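Plava open house, quick notes before I forget it all

Got back last night, typing this up fast, sorry for the mess. The Plava mill does an open house once a year in July and I finally made it. Wool blankets mostly, some felt, a bit of upholstery cloth. Drove in through Dunden which was a mistake, bridge is down to one lane and the line went back past the gas station. Take the Arruda road. Longer on the map, way faster.

Parking: field behind the dye house. Free. Bumpy. Wear real shoes, they won't let you on the floor in sandals and I saw a family get turned back at the door. They do have loaner boots but only big sizes.

Tours leave every half hour, 15 people max. I got the 10:30. Sign up at the white tent first, then get your coffee, not the other way round like me. Ear plugs in a bucket by the door. Take two pair, one of mine rolled under a carding machine and that was that.

First stop, raw wool. Smells like a barn in the rain. Bales stacked to the rafters, and you get to stick your hand in one. Greasy! My fingers were soft all day. Then the scouring line, long hot tubs, steam everywhere, glasses fogged right up and I missed most of what the guide said about the soap. Something about softer water up the valley and why the mill got built where it did.

Carding room was my favorite. Big toothed drums, wool goes in lumpy and comes off like a sheet of fog. Could of stood there an hour. They move you along.

Spinning, loud. Weaving, louder. One old loom still runs, they start it up just for open house, and the floor shakes. The newer ones are so quick you can't follow the yarn at all. Each blanket on the wide loom has 1,226 warp threads and they said tying in a new warp takes most of a shift. By hand, if the knotting machine is being moody. Guide showed us the knot, very slow, and I still couldn't do it.

Upstairs is the finishing floor. Quieter, nice light from the north windows. Washing, brushing, pressing, then checking. The checkers run a flat palm over the cloth and stop where something is off. I tried on a reject and couldn't find the flaw, it was a thick spot the size of a grain of rice. 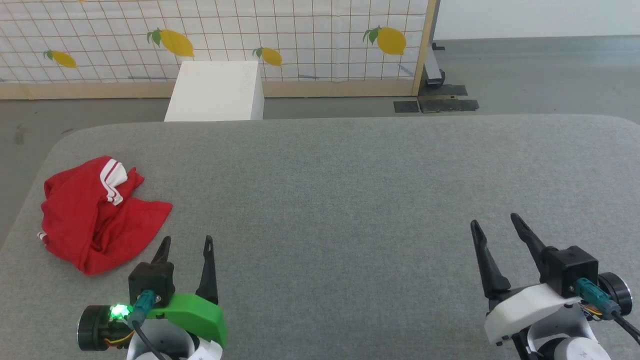
Lunch was in the yard. Bean soup and bread, fine, gone by 1. Get there early or bring a sandwich. The Plevanard people had a table with mending kits and darning lessons, very patient with me. I fixed the elbow of a sweater I've had since college, ugly but it holds. Line for the kids felt ball thing was long and wet, bring a towel.

Mill shop: seconds are on the back shelves, past the full price stuff, no sign. Lap blankets, odd lengths of cloth, bags of yarn ends. Cash only at the back register, card up front. I got one gray blanket with a crooked stripe and a bag of ends, no idea what for. The blanket tag has a number written on it in pen, 829. Asked at the register and she said it's the piece number, they write it in the book if you ever send it back for repair. Like that a lot.

Things I skipped: the dye garden (too hot by then) and the film. Heard the film is 2 parts and the second is mostly the flood.

Restrooms by the tent only, none on the tour. Stairs are steep, there's a freight lift if you ask at sign up. Dogs ok in the yard, not inside.

Went home by Arruda again. Blanket still smells a little of sheep, hung it over the porch rail.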